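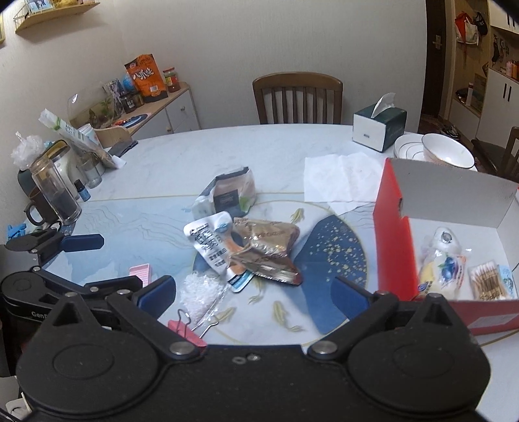

# One Box, One Table: Does a Divider Help?

Home Economics and Design project, final report
Submitted June 15, 2024

## What we were testing

Rellora sells a home organizing course, and its free booklet says that a dining table used for storage can be cleared for good with one divided box. According to the booklet, households that try this spend 60 percent less time looking for small things. It doesn't say who was timed, what they were looking for, or how long anyone waited before checking again. I wrote to ask in May and got a discount code.

So this project started from doubt, and readers should know that. My partner, Ynyr Bellis, likes the method and thinks I went in wanting it to fail. We agreed to write the report together but to leave our disagreements in.

## The problem with the table

A dining table is a bad place to keep things and a very good place to put them down. The table in the pictures is large, with a white marble pattern, a thin gold line, and printed goldfish swimming in a circle. It's a surface somebody would presumably like to see. On it were a brown-gold foil package, a sachet with Chinese characters, a crumpled plastic package, a clear bag of small white granules and a pink binder clip.

None of those is hard to put away if you know where it goes. That was the first thing we noticed in the households we visited, and the booklet skips right over it. Sorting advice usually assumes that every object already belongs to a group. A binder clip does, more or less. A clear bag of white granules with no label you can read from your chair is a different matter. In one home a similar bag had been moved back and forth across the table for a week while everyone assumed it belonged to someone else.

## Method

We worked with 11 households, all of them families or roommates of people at school. Each was given the same instructions:

1. Put everything small from the table into one open cardboard box.
2. Stand a cardboard divider in the box and decide what goes on each side.
3. Keep the box on the table or near it.
4. Write down each time something is taken out, put back, or left next to the box.

I wanted a comparison group using a plain box with no divider. We didn't have enough households to split, so there isn't one. This is the biggest weakness in the project. If the tables got cleaner, we can't say that the divider did it, or even that the box did. People tidy up when they know a student is coming by with a notebook.

We also let people use whatever box they had. Two used shoe boxes, one used a Ploka shipping carton that was too deep, and Ynyr's aunt refused to cut anything and stood a magazine in the middle. It leaned.

## What went into the box

Packets caused the most trouble. They're flat, they slide under other things, and they're light enough that you don't notice them missing. Stiff items behaved better because they stayed where they were put.

The clearest example of both is the red-orange box with the grey divider. The front section had a bag of wooden cotton swabs marked "100PCS", a small packet with a red and white label, a light blue packet next to the swabs, and a white rounded thing that could be a compact case or a small mouse. I can't name a category that covers all that except "small." The divider splits the space, but it can't tell you what the space is for.

The pink ribbed tray is the piece I have the most questions about. It's shallow and rectangular, like a soap dish, and it could be used two ways: as one more thing to store, or as a little shelf to keep the smallest things from sinking. The booklet would call it a "sub-zone." I'd call it a tray. A pale package was already partly hidden under it, and I think that's how most sub-zones end. 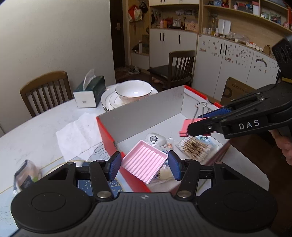
Giuliana Benavides read our draft and thought we were being unfair to the front section. A mixed section is fine, she wrote, as long as it's the only mixed one. She wanted to know whether people could find the swabs without emptying the box, and said that if they could, the label on the section didn't matter at all.

I think she has a point about finding things. I'm less sure about "the only mixed one." Our logs show that the mixed section grows, and by the second week the tidy side usually had a few strays as well.

## Results

At the final visit, six of the 11 households were still using the box. In the rest, the box was still there but had turned into another object on the table, with new things piled beside it.

Ynyr reads this as a success, since more than half kept going. I read it as a method that was dropped by nearly half the people who knew they were being checked on. We tried to settle this and couldn't.

The logs were patchy. The Mosquera household filled in every line. Another log stopped after the words "took out tape - put back?" and was then used for a shopping list. We can't confirm or deny the 60 percent figure with records like these, and I doubt Rellora's were much better.

## What we'd change

- Use identical boxes, shallow enough to see the bottom.
- Have a plain box group. Hakton Hall has enough shared kitchens to make this possible next term.
- Don't tell people which day we're coming.
- Ask each household to throw out empty packaging first. Several tables looked much better after that step alone, before the box had done anything.

Ynyr wants it noted that he now keeps a divided box at home. It's been four days.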